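The Wenness is a head-worn recording kit sold by Gredgate to people who want to teach robots chores by doing the chores themselves. We had a review unit from September on. This repository holds what we recorded with it, the export scripts we ended up writing, and our opinion of the product, which you didn't ask for but which comes in the same download.

# wenness-shelf-review

**Contents:** 337 clips of small-goods restocking and tidying, first-person view, with hand tracks
**Recorded with:** Wenness head kit, firmware 2
**Converted with:** Buzatu (Gredgate's desktop app), then our own scripts
**Trained on for the review:** Watus, a small two-arm policy
**Status:** finished, unless somebody finds another bug in the timestamps

## What's in the box

You get a headband, a camera module, a battery that clips to your belt and a quick-start card. The card has one drawing on it, of a person smiling while wearing the headband. We tried this. It can be done.

Setup is short. Put the band on, hold the button until it beeps, look at your hands, wait for the second beep. The product page promises tracking "in any real workplace," so we took it somewhere a little less roomy than the demo kitchen in the brochure.

## What we recorded

All of the clips are ordinary shelf work: picking up bottles and small boxes, putting them down elsewhere, reaching past one thing to get at another. Nothing was cleared away for the camera. If your robot is going to work in a stockroom, it may as well find out early what a stockroom looks like.

The awkward corner by the window became our standard test. The stock there is split between the metal shelving and a clear bin of small bottles sitting on a cardboard box on the floor, so the two hands often have business at very different heights. The tracker has to follow both of them, against a bright window on one side and pale shelving on the other.
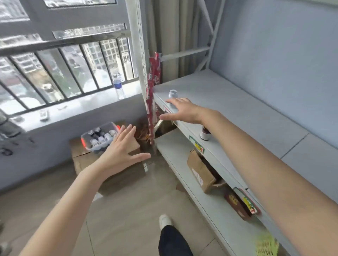
## What worked

- **Open hands.** With fingers spread and nothing in the way, the tracks are very good. We stopped checking them by eye after the first week, then felt guilty and started again.
- **Bare forearms.** Rolled-up sleeves helped noticeably. Gredgate's manual mentions this in a footnote on the page about battery disposal.
- **Comfort.** You forget the headband is there until you walk under something low.
- **Battery.** It outlasted the person wearing it every time.

## What didn't

- **Windows.** When daylight fills part of the view, exposure hunts for a moment and fingertips on the dim side go soft. Clips with this problem are tagged `glare`.
- **Crowded small bottles.** Once fingers go in among packed caps, the tracker starts guessing, and it guesses with confidence. Use the `occluded` flag.
- **Feet.** Look down at a low box and your own shoe may turn up between your arms. Firmware 1 occasionally labeled a sneaker as a third hand. Firmware 2 does this less often — we'd have liked "never."
- **Buzatu.** It exports at most 1000 frames at a time and names every batch `export_final`. Hence our scripts.

## Layout

```
clips/ video, one file per clip
tracks/ hand and wrist poses, JSON
tags.csv glare, occluded, shoe
scripts/ merge, rename, fix timestamps
```

Run `scripts/merge.py` before anything else. It puts the batches back in order and renames them to something a person could love. The timestamp fix is safe to run twice, a feature we added after running it twice.

## Training note

Watus learned to reach for single bottles standing near a shelf edge without much fuss. Reaching into a full bin was another matter: it liked to hover over the bottles with its grippers open, apparently deep in thought. Dropping the `occluded` clips made it decisive, though mostly about the wrong bottle. Mixing them back in at a low weight is the setting in `config.yaml`, and the one we'd start from.

## Should you buy one?

If you need a lot of hand footage from real rooms and have somebody who can write Python, yes. If you were counting on Buzatu to do the second part, wait for an update. The hardware is good. The software was clearly finished on a Thursday, with plans for the evening.

## License

Clips and tracks are free for research use. The scripts are free for anything, including improvement.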